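Dec 12, 2023

Small parts storage, the big white desk, and other grievances.

Maeve Ó Riain asked last week where the M3 standoffs live. I said "in the drawers," with the confidence of a man who has never had to find one. She came back twenty minutes later with a handful of M2.5s and a look. So this is the week we sort the drawers, and I am writing it down so that in August, when it has all slid back into soup, we can at least point to the page where we once knew better.

State of things when I started: 34 labels in the old spreadsheet, 11 of which matched what was in the drawer. One said "misc," one said "misc (good)," and one said "Damelik leftovers," a project that wrapped up before half of us were hired. It held a broken caliper battery cover and a packet of soy sauce. I kept the cover.

Rules agreed with Diane Chisholm, who has agreed to rules before and knows what that's worth:

One kind of thing per drawer. Two lengths of the same screw count as two kinds. I argued this and lost.

Nothing goes back in by guesswork. If you can't tell what it is, it goes in the tray marked Ó Súilleabháin, after the cabinet it came with, and somebody with calipers deals with it before they go home.

Heavy stuff low, light stuff high. Last time the box of 50 steel dowels was in the top row and that drawer came out further than planned.

The desk stays clear. It is a very big desk and it attracts things the way a gutter attracts leaves. Sort at the corner by the storage unit, put away, stop. The curved notch in the front edge is for standing in while you work, not for hanging your coat over.
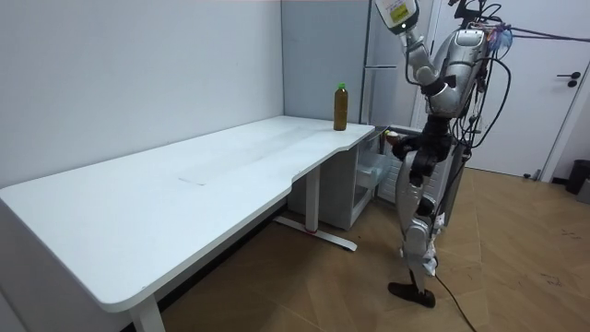 Corner of the white desk, one small pale piece at the drawer front.

The translucent drawers are both the best and worst thing about this unit. You can sort of see what's inside, so people sort of look, and sort of put things back. Nylon spacers and the short white feet for the Tedo housings are identical through that plastic. I have mixed them up twice today and I was the one who wrote the label. Plan: spacers get moved a full row away from the feet so the mistake at least requires some walking.

Tried to get the gray smudges off the middle of the desktop. Dish soap did nothing. Isopropyl did a little. The scuffs are in the surface now and I am calling them character. Diane wants a cutting mat over them. I said a mat is just a smaller desk for people to leave things on. We have parked it.

Ordered 64 blank labels from Drurach, the matte ones that take a pencil. The glossy ones looked very smart and smeared if you breathed near them.

Still to do:
- washers, all of them. I have been avoiding washers
- spring drawer, needs dividers or a priest
- find out who owns the tin of brass inserts, and if no answer by the end of the week, it's ours
- delete "misc (good)" from the spreadsheet. Maeve says leave it in for history. Overruled, I think - she hasn't read this yet

M3 standoffs: third row down, second from the left. I checked.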